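Press brake drifting out over a long shift, where do I start?
Posted in Metal forming and workshop machines

Kamarul Teoh
We've got an older Ekero press brake at our Emthorpe unit and it's driving me up the wall. First thing in the morning the bends are spot on, then by dinner time I'm 7 or 8 parts into a batch and the angle's opening up. Same sheet, same tooling. Is it the oil warming up or am I kidding myself?

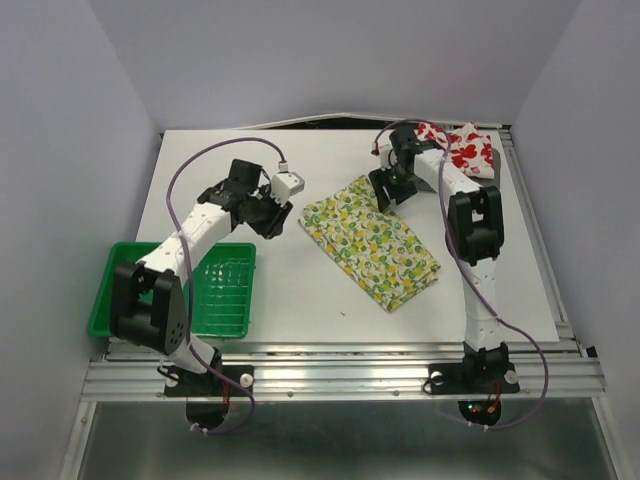
Two arms at the front of the table, green basket on the left.

Jistby
Could well be the oil! Ours did the same until we let it run for a bit before the first job (tea, a chat, then bend). I'd check the level and the filter too, and have a look at the back gauge while you're down there. If the angle's out at one end only, it's more likely the beam's not level and you want a proper service engineer on it.

Chong
same problem on mine, was the sheet. new supplier

Kamarul Teoh
Cheers both. It's the same both ends, so I'll change the filter and give it a warm-up. The counter says 1303 hours since the last oil change, which I'm a bit embarrassed about.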